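We use cookies to remember your settings and to count visits. By continuing to read you accept this. Manage preferences

Reproofing, Repair and the Limits of Both: A Conversation with Hildegard Petersen

Hildegard Petersen has run the repair bench at Bornby for 13 years. The firm takes in outdoor clothing by mail, fixes it and sends it back. Before that she worked in a fabric testing laboratory, and she still talks like someone who expects to be asked for the method.

The workshop handled 868 garments last year. Petersen keeps the log herself, in a spreadsheet with one row per fault, so a single jacket can take up several rows. Zippers account for 277 of the entries, more than any other fault.

"People say the zipper is broken," she says. "In most cases the slider is worn. The teeth are fine. The slider is a small clamp, and after enough use the two plates spread apart and stop pressing the teeth together. You can replace it in ten minutes if the end stop comes off cleanly."

She advises against squeezing a worn slider with pliers. The metal is usually a zinc alloy, which tolerates one gentle correction and then cracks. She also advises against wax on coil zippers, where it collects grit. A dry toothbrush along the coil does more, and it should be done before washing, with the zipper open.

Insulated clothing is the second large category. Petersen divides it by filling, and she is strict about the difference.

"Down loses loft when it is dirty. Body oil gets into the clusters and they stick. Wash it properly and a large part of the loft comes back. Synthetic fill loses loft when the fibers bend and stay bent, and washing does very little for that. I tell customers this before they pay us."

Her washing procedure for down is slow. The machine should be a front loader with room to spare. She uses a liquid soap made for the purpose, at half the dose printed on the bottle, on a 30-degree cycle, followed by two extra rinses. Drying takes up to four hours on low heat. She stops the dryer every half hour and breaks up the clumps by hand.

"If you can still feel a lump between your fingers, it is damp in the middle. Put it back in."

Bornby tested its own results last May. Tane Lowther, who came to the firm from Schwerdtfeger, a maker of tents, set up a rig to measure the thickness of a quilted panel under a fixed light load. The panels were put through more than 1,000 compressions, then washed and measured again. Lowther describes the findings with some caution.

"The down panels recovered better than the synthetic ones, as expected," he says. "What I didn't expect was how much depended on the shell. A stiff shell holds the fill in its old shape even after washing. We had two panels with the same fill and the difference between them was larger than the difference between washed and unwashed."

He has not published the numbers and does not plan to until the test has been repeated with a second batch of fabric.

Seams are the third category and, according to Petersen, the one most often made worse at home. On a quilted garment the stitching line is also the wall of a chamber. If it opens, filling moves from one chamber to the next, and closing the seam afterward leaves one side thin. She recommends pinning across the opening as soon as it is noticed and leaving the garment unworn. For the repair she uses a size 70 needle and a polyester thread, with a stitch length of three millimeters. Shorter stitches perforate a light shell like a stamp.

Patches are easier. She rounds the corners, cleans the area with rubbing alcohol, applies the patch without stretching the fabric and leaves it flat for a day. Small holes in a down shell should never be widened to tidy them. A feather shaft sticking out should be pulled back from the inside, between finger and thumb.

Asked when a garment is past repair, Petersen gives one test. She folds the coating at an elbow or shoulder and rubs it. If it flakes, she sends the piece back with a note and no invoice.

"Storage is the part that costs nothing," she says. "Closed zippers, no compression sack, a dry closet."

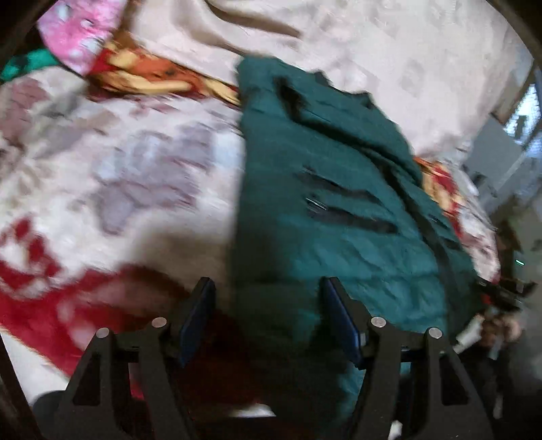

She would also like manufacturers to print the slider size on the care label. At present the bench has to read it off the back of the slider, and on older pieces the number has worn away.

Related articles
Choosing Thread for Lightweight Shells
Natália Sokol on Dyeing Small Batches
Inside the Nurnley Tent Loft
How Herkero Sorts Returned Clothing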